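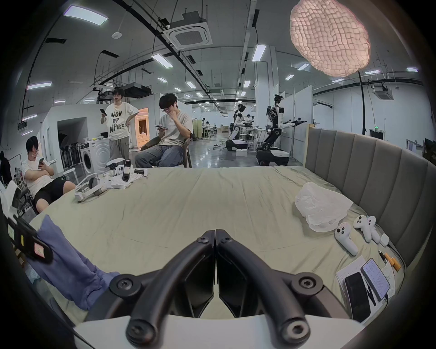
Fig. 1. A bed in use as a table: sheet, bag, paper, phones, headset and controllers.

Domestic Surfaces, Unit 4
The bed as a place to put things
Handout to go with the September session. Tutor: Bernadette Ó Conaill

Read before class. Bring a pencil and something to rest on, as the desks in the small room are narrow.

1. The claim we are testing

Most home organisation books say the same thing about beds. The bed is for sleeping, it should be made each morning, and anything left on it is clutter. Villaseñor repeats this in the reader (the chapter called "Flat Places") and adds that a bed covered in objects shows a household "without enough storage". I have taught this chapter for a good while and believe it less every year.

My first objection is that he gives no evidence. He visited homes, he says, but he doesn't say how many, who lived in them or what time of day he called. A bed seen at seven in the morning and the same bed seen at four in the afternoon are two different pieces of furniture. My second objection is that he treats storage and laying out as one activity. When you pack a suitcase, sort the washing or get a set of equipment together, you need to see everything at once, and a cupboard is useless for that.

Teodoro Villaseñor is a careful writer in other chapters, and you should read those too. On beds I think he had made up his mind before he rang the bell.

2. Why people choose the bed

Reasons usually offered, with my remarks:

It is big. True, and probably most of the answer. Few homes have a table with as much clear surface as a double bed.

It is soft. Often given as the reason for putting delicate things there. I am not convinced. A soft surface forgives a short drop, but it also tilts, and a heavy object will make a small one roll towards it. Anyone who has sat down on a bed with a tray on it knows the problem.

It is near the cupboard. Fine for clothes. It explains nothing about phones, papers or electronics.

It is free in the daytime. In a shared house this may be true of one bed and untrue of the one next door. Ask before you assume.

3. Reading Fig. 1

Start with the sheet. It is a pale sage green and wrinkled, with no cover or throw over it. Villaseñor would call this an unmade bed and stop there. I would ask what a smooth one would have added to the job in hand.

Next, grouping. The three white controllers are more or less in a row, with a small white case beside the right-hand one. The headset is well over on the other side of the bed. If you argue that the layout is random, you have to deal with that row. If you argue that it is a system, you have to deal with the headset. I have read essays that did one and ignored the other, and they did not score well.

Then the paper. A printed sheet has two phones on it, one face down and one with its screen lit. It is tempting to say the sheet is a checklist and the phones are there to hold it flat. We can't read it, so we can't say the first. As for the second, it is just as easy to suppose that somebody wanted to put down two phones and the paper was there already. Write "the phones rest on the sheet" and leave the motive alone.

The plastic bag is crumpled. Students like to say that the controllers came out of it. Perhaps they did. Nothing in the photograph shows it, and a bag near an object is weak evidence of anything.

Last, the people. One man sits low beside the bed, one stands and one is on a wooden chair, and each has a phone in his hand. None of them is sitting on the bed. You may make something of this, within reason. A surface with things laid out on it does tend to lose its use as a seat, and a chair has to come from somewhere. Whether these three were thinking of that is beyond us.

4. Furniture makers and their figures

The trade has noticed that beds are used in the daytime and would like to sell us something for it. Three items for discussion, all in the folder:

The Skandis bed tray. The leaflet says it turns any bed into a "complete work surface". It is a tray with legs. Measure the one in the teaching room and work out how much of the bed it covers.

The Stirik cover, a stiff quilted sheet sold for packing and sorting. The leaflet claims 95 per cent of buyers were "more organised" after using it. More organised than what, and who asked them? There were 200 people in the survey, all of whom had already bought one. Please do not quote this figure in an essay without saying so.

The Halitano folding table, meant to stand beside the bed and take the overflow. I have some time for this one, as it admits that there is an overflow. It still needs a place to live when folded, and the leaflet is silent on where.

Note also how seldom the leaflets show a cable, a loose sheet of paper or yesterday's clothes. Compare Fig. 1, where a length of crumpled blue fabric hangs over the edge of the bed. It looks like a garment. I would trust a leaflet more if it had one.

5. The edge problem

Things get put near the edge because that is where the arm reaches. In Fig. 1 a pen and a small orange-and-yellow object lie close to it. The middle of a large bed is hard to get at without kneeling, so a surface that looks generous may have only a usable strip round three sides. The fourth is taken up by the headboard, in this case a tall grey upholstered one with vertical channels.

Chaiyaporn's paper on reach (item 896 in the library list) is the only one I know that measures this properly. It is dry and worth the effort. The test bed was made up tight with hospital corners, so be careful about applying the results to ordinary bedding.

6. Exercise, in pairs

Choose a bed, sofa or floor that gets used for laying things out, with the permission of whoever sleeps or sits there. Draw it from above 2 times, once before anyone starts and once when the job is in full swing. Do not tidy it first. Mark what is within reach from a standing position and what isn't.

Under the second drawing write one paragraph on what the surface is being used for. Keep what you saw apart from what you were told, and both apart from what you guess. Underline the guesses. If nothing is underlined I shall assume you have missed some.

Sofas are harder than they look because of the gap at the back. Allow extra time.

7. Reading

Villaseñor, "Flat Places", with a pencil in the margin.
Chaiyaporn, the reach paper, first half only. The tables at the end can wait.
Leaflets in the folder (Skandis, Stirik, Halitano). Please put them back in the folder, as we are down to one set.

Drawings go in the tray outside my room by noon on the day of the next session. Hand them in flat, please, as rolled paper won't lie down on the scanner.

B. Ó C.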